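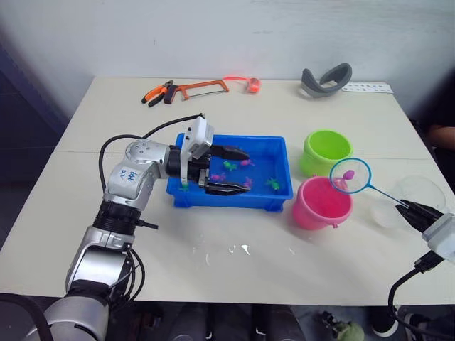

Drollside Allotments and Gardens Association
Minutes of the general meeting, Jan 23, 2021, held by telephone and video link

Present: nine members of the Association, including the Chair and the Secretary. Apologies had been received from the plot steward and from two members at the Ondby end of the site.

1. Minutes of the last meeting
The minutes were agreed as a correct record. One spelling was put right (Drummond Lane, with two m's).

2. Matters arising
The lower gate has been rehung and now closes without being lifted. The old padlock is still in the shed and may be used for the compost bays.

The Secretary has written to the council a second time about the overhanging ash on the Drummond Lane side. There has been no reply. To be carried forward.

3. Water supply
The Chair reported on the leak in the main pipe. It was first noticed by a member on the middle path, where the ground stayed soft in dry weather. The pipe has been dug up near the third tap and the joint replaced. Cost of the repair was 563 pounds, paid from the general account.

The third and fourth taps remain turned off until the end of the frosts. Members asked whether the fourth tap could be moved closer to the new half plots. The Chair said this would mean another trench and should wait until the rest of the old pipe is looked at.

There was a long discussion of hosepipes. Rule 11 allows a hose for filling water butts but not for watering directly. Several members felt the rule had been ignored last summer. Others said that it was hard on people who could not carry cans. It was agreed to keep the rule as it stands, and to allow a hose by arrangement with the Secretary where a member has difficulty carrying water. Seven in favour, one against, one abstention.

4. Flooding at the Ondby end
Plots 31 to 36 were under water again after the New Year rain. The ditch is blocked where it passes under the track. Clearing by hand has helped -- but only for a week or two at a time. A quotation has been received from Erum Groundworks for clearing the ditch and laying a wider pipe under the track, at 2000 pounds. The Treasurer's note, read out by the Secretary, advised that the Association could meet half of this and no more without touching the reserve.

It was agreed to apply to the parish for a grant of 1000 pounds and to put off the work until the answer is known. Holders of the six plots will pay no rent for the coming year. One member asked that this should not be taken as a promise for later years, and this was noted.

Action: Secretary to send the application before the end of January.

5. Seed order
The order is smaller than last year as two varieties of early potato are out of stock. Onion sets and broad beans have arrived. Collection will be from the shed porch, one person at a time, with names on the bags. Orders not yet paid for will be held back.

6. Rents and waiting list
All rents are in apart from three. Reminders have gone out. The waiting list has grown a good deal since the spring, and it was suggested that full plots should be split when they fall vacant. Existing holders would not be affected. Agreed in principle, wording to come to the next meeting.

7. Bonfires
Two complaints from houses on Drummond Lane. Members are reminded that fires are allowed after dusk only, and not at all when the wind is towards the houses. Painted wood and carpet must not be burned.

8. Any other business
The shed roof is letting in rain above the mower. A member has offered felt left over from another job. Accepted with thanks.

A member raised the state of the communal wheelbarrows. Both have flat tyres. The Secretary has authority to spend on repairs without coming back to the meeting, and will see to it.

The spring newsletter needs copy. Anything on growing leeks would be welcome -- rust was bad on most plots last year.

9. Next meeting
Date to be fixed by the Secretary. It will again be by telephone and video link if the rules on meeting indoors are unchanged.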